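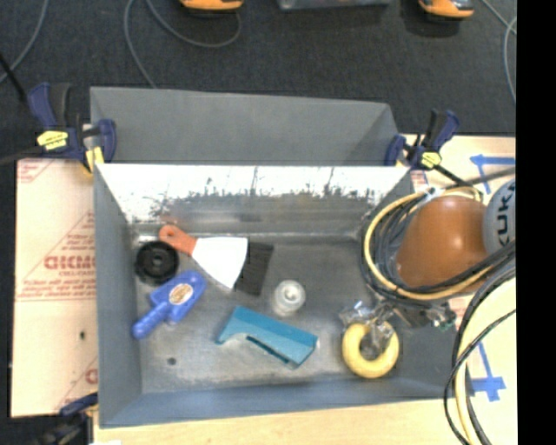 A grey metal bin with scratches and scuffs on its inside wall.

Why does some metal shine and some metal look dull?

Take a clean spoon and look into it. You can find your own face there, maybe upside down. Now look at an old baking tray. No face! Both things are metal, so what is different?

The answer is in the surface. Light travels in straight lines. When it meets a very smooth surface, all the light bounces away in the same direction, like a ball from a flat wall. Your eye receives a clear picture, and we say the metal is shiny.

When the surface has many small scratches, the light bounces in many directions. The picture is broken in pieces too small to see. Then the metal looks grey and dull. The scratches can be much thinner than a hair, and your finger may not feel them.

Air also changes the colour of metal. Oxygen from the air joins with the metal and makes a thin skin. On iron this skin is brown and we call it rust. On aluminium it is clear and very hard, and it protects the metal under it.

Try it at home

You need 2 pieces of kitchen foil and a spoon. Leave the first piece smooth. Crumple the second piece into a ball, then open it gently and make it flat again with the back of the spoon. Hold both near a window and look for the colour of your shirt in them. In which piece is it easier to find?

Words to learn

Reflect: to send light back.
Surface: the outside part of a thing.
Oxygen: a gas in the air which we need for breathing.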